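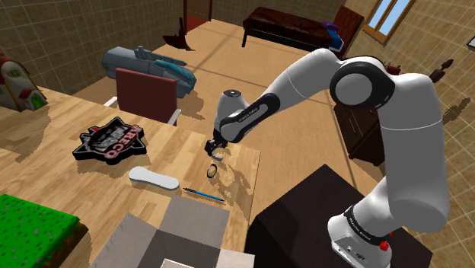 Biris Bench Cell
Tabletop picking and sorting for small-parts workplaces

The Biris Bench Cell is a single-arm picking station supplied by Figueiredo for returns rooms, repair counters and mixed-goods packing areas. It is intended for workplaces where items arrive in no fixed order and vary considerably in shape, from pens and rings to boxed goods and ornaments. The cell takes over repetitive picking at the bench and leaves inspection, repair and customer decisions with staff.

What is supplied
The standard package comprises one pedestal-mounted arm, one two-finger gripper, the Trelelura simulation and planning software, and a commissioning visit. The existing workbench is retained wherever its height and load rating permit. Each layout is modelled in Trelelura before equipment leaves our premises, and the customer's own staff are invited to review the model and request changes.

Changes to daily work
Introducing a cell alters rosters and job descriptions, and customers are advised to plan for this early. At the Costham returns centre, where the first cell was commissioned, the sorting bench had previously been staffed by one person for a full shift. Bench staff now rotate through three duties: supervising the cell, assessing items it has set aside, and preparing goods for resale. The supervising position was reclassified one grade higher following consultation with employees.

Staff at Costham asked that the cell's speed be set at the bench and not from the office. This request was adopted and is now standard on all units. Operators may pause or slow the arm at any time without entering a reason – a record of the pause is kept for maintenance purposes only and does not identify the operator.

Some tasks remain unsuited to the cell. Tangled cords, open liquids and torn packaging should continue to be handled by hand.

Training
Operator training requires 8 hours, delivered on site during paid time. No programming experience is necessary. Participants practise in Trelelura first and proceed to the physical cell once the supervisor has signed their training record. Refresher sessions are offered each November.

Specifications
Maximum item weight: 223 g
Item library: 2,537 shapes, with additions by the customer
Rated output: 1,000 picks per shift
Mounting: floor pedestal beside bench
Software licence: Trelelura, one workplace

Ordering and enquiries
Quotations are prepared after a review of the proposed work area and a sample list of goods. Lease and purchase arrangements are available. Enquiries should be directed to the Figueiredo sales office – please include bench dimensions and the number of staff per shift.

Page last revised Friday, October 11, 2019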